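Does adoption money go to one animal or to the whole sanctuary?

Snædís Toft
I want to adopt an orangutan for my niece through Tranero. It costs 29 a year and you pick one by name. Does the money go to that one?

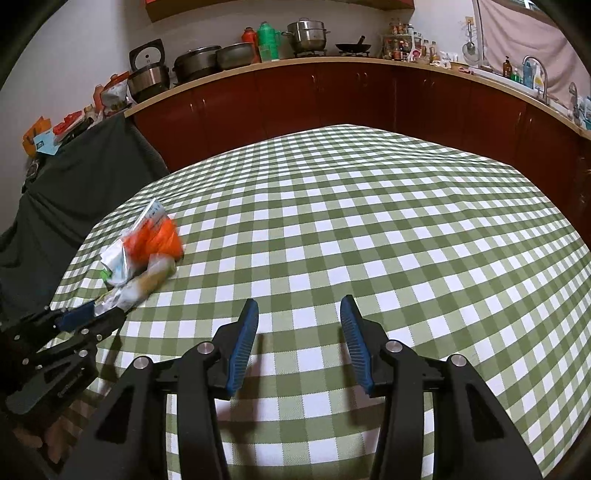 Green and white check tablecloth

Boris Ivanov
No, it goes in one pot. I adopted Munier 3 years ago and the small print says so – food, vet bills, fencing, all shared. You get a letter in October. 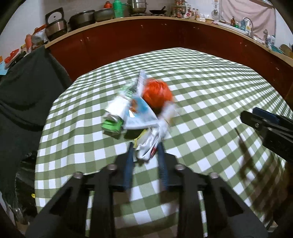
If yours is released or dies they move you to another one. Mine is still there.

Sólveig Bjarnason
Same at most places. Ask for the yearly report before you pay. My sister did the gibbon one and liked it.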